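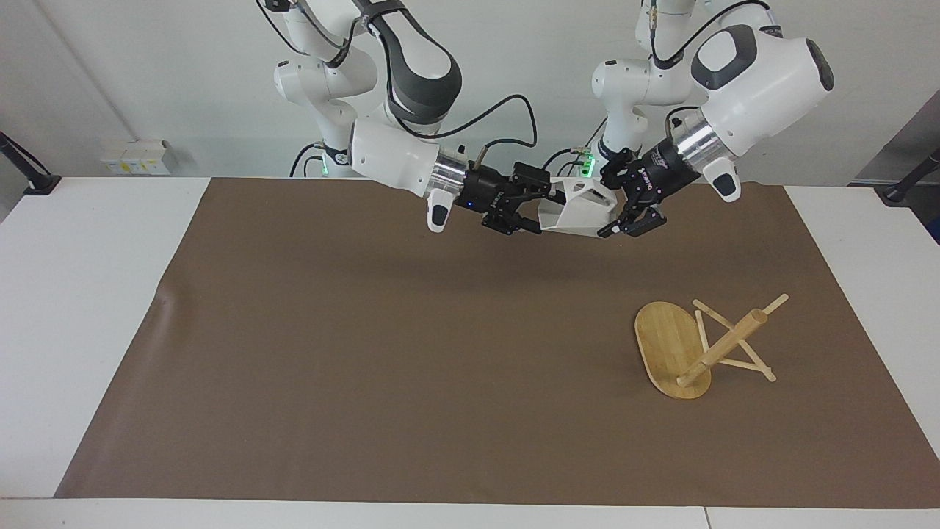 Two robot arms holding one part over a big brown mat

13 February 2025

I had been meaning to get to Adugna since it opened in December, and then it snowed, and then my sister borrowed the car, and then it snowed again. Well, I finally went, and I've been boring everyone I know about it ever since, so it's your turn!

If you know Gestwood at all, you know the strip with the tire shop and the place that used to sell aquariums. Adugna is in the old aquarium place. They've kept the deep front windows and put benches in them, with cushions, and if you get there early you should grab one of those because the rest of the room is a bit tight. The coat hooks are right behind the corner table and I got a sleeve in my hair more than once. Didn't care. The whole room smells of coffee and browned butter.

Kidus Dinsa runs the kitchen. Longtime readers might remember him from Odach, over in Vultholm, where I had that lentil dish I wouldn't shut up about (the review is still up, though the prices are all wrong now). Odach was mostly a lunch counter, with everything served in paper boats, and I always wondered what he would do with real plates and an evening to fill.

So, the food. We started with sambusas, the lentil kind, and they were blistered and crackly and full of green chili. They come with a thin red sauce that I first took for ketchup's hotter cousin - it's much hotter than that. Go easy. My husband did not go easy and drank both our waters.

Then the big platter, which feeds up to four and which the two of us went at with great confidence. The injera is the thing I want to talk about. I've had so much sad injera in this town, gray and rubbery and hardly sour at all. At Adugna it's properly tangy, soft enough to tear with one hand, and the bit underneath, where all the stews have soaked in, is the best part of dinner. We fought over it. The doro wat was dark and sticky, with onions cooked down so far they'd more or less given up being onions, and the egg had taken on the color of the sauce. I liked the collards too, with lots of garlic, and there was a yellow split pea stew that looked like nothing much and kept pulling me back.

The one thing I wouldn't rush to order again is the tibs. The beef had good flavor and plenty of rosemary but it was chewy, and by the time we'd worked through it the onions had gone cold. Maybe an off night. The table next to us had the lamb version and were very quiet over it, in a good way.

Gebremedhin Tamiru looked after our side of the room and he was terrific. He talked us out of a second order of sambusas ("you'll want the room") and then talked us into coffee, and he was right both times. The coffee is roasted in a pan at the back and he walks it around the tables while it's still smoking, so you can lean in and smell it. It comes in little cups with popcorn on the side. I have never finished a bowl of popcorn that fast outside a movie theater.

There's a short drinks list. I had the honey wine, which is sweeter than I'd normally pick but just right against all that chili, and my husband stuck with beer after the water incident. Dessert is a slice of orange cake from a bakery and it's fine. Have the coffee.

The bill was $78 before the tip, with the platter, the sambusas, three drinks and the coffee, and we took home a box that made a very good lunch. Leftover injera doesn't love the microwave, by the way. I tore mine up and fried it in butter with the last of the split peas and an egg on top, and I'd happily eat that every morning.

A few practical bits. They don't take reservations for parties under six. The parking lot behind the tire shop is OK to use after it closes, and Gebremedhin says to come in by the side door if you've parked there. The front step is steep and there isn't a ramp on that side, but the side door is level with the lot.

I'm going back for the lamb. My sister wants to come too, and she can drive, now that she's so fond of my car.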